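Oiling and Maintaining a Light Wood Tabletop

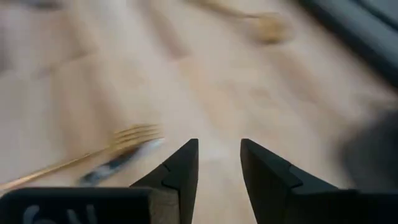
Finish failure on a table usually starts at the places that get wiped most often. Water and detergent strip oil from the surface fibers, the fibers swell, and the area turns rough and gray before any stain appears. Pale wood shows this sooner than dark wood. On a top with a warm beige color and only faint streaks of grain, like the one in the photo, there is little pattern to hide a dull patch, so the whole surface should be treated in one session. Spot repairs on light wood tend to leave a visible ring.

Checking the existing finish

Put a few drops of water on the top in several places and leave them for five minutes. If the drops stand up in beads, the finish is sound and needs only cleaning. If they flatten and the wood darkens under them, the oil is gone in that area. Test near the edges as well as the middle. Edges and corners dry out first.

This test does not apply to varnish or lacquer. To tell the difference, rub a hidden spot under the top with a cotton swab dipped in denatured alcohol. Shellac will soften and get sticky. Varnish will not react. An oiled surface may lose a little sheen but leaves no film on the swab. Do not oil over varnish. The oil cannot soak in and will stay tacky for weeks.

Cleaning

Use warm water with a small amount of plain dish soap. Wring the cloth until it no longer drips. Wipe with the grain, rinse the cloth, wipe again, then dry at once with a towel. Avoid anything with ammonia or bleach. White vinegar is often suggested for wood, but repeated use dulls an oil finish.

For grease, a second pass with mineral spirits on a rag works better than more soap. Open a window and let the top air out for an hour before going further.

Sanding

Let the wood dry overnight after cleaning. Sand with the grain, 120 grit for raised or stained areas, then 180, then 220 over the entire top. Stop at 220. Finer paper, up to 600, is useful between coats but closes the surface too much on bare wood, and the first coat will not go in evenly. Grits of 1000 and above are for polishing film finishes and have no use here.

Use a sanding block on the flat and bare fingers on the rounded edges. Vacuum with a brush head, then wipe with a cloth barely dampened with mineral spirits. Leftover dust mixes with the oil and dries as grit.

Oiling

Any hardening oil will do: pure tung, polymerized linseed, or a blended tabletop oil. I use Dellia clear on pale wood. Linseed products yellow more with age, and on light wood the change is easy to see after a year. Mineral oil never hardens and is better kept for cutting boards.

1. Pour a small pool and spread it with a lint-free cloth, working along the grain.
2. Wait 15 minutes. Add more wherever the surface has gone dry.
3. Wipe off all oil that has not soaked in. The top should feel almost dry.
4. Leave for 12 hours, longer in damp weather.
5. Sand very lightly with 600 paper, remove the dust and repeat.

Two coats are enough for a desk or hall table. A kitchen table should have three. Keep hot dishes and wet glasses off it for a week after the last coat – the oil feels dry long before it has cured.

Disposing of rags

Rags soaked in hardening oil can heat up and catch fire without a flame or spark. Do not ball them up or put them in an indoor trash can. Spread them flat outdoors, one layer thick, until stiff, or store them under water in a metal can with a tight lid until your local waste site will take them.

Regular care

Repeat the water test every few months on a table in daily use. A single thin coat at the first sign of flattening drops takes 30 minutes of work and avoids a full sanding. White rings from hot mugs often come out with a little oil and 600 paper. Black marks around screws or metal feet are iron stains and need oxalic acid – wear gloves and eye protection, follow the label, rinse well, and let the wood dry fully before oiling again.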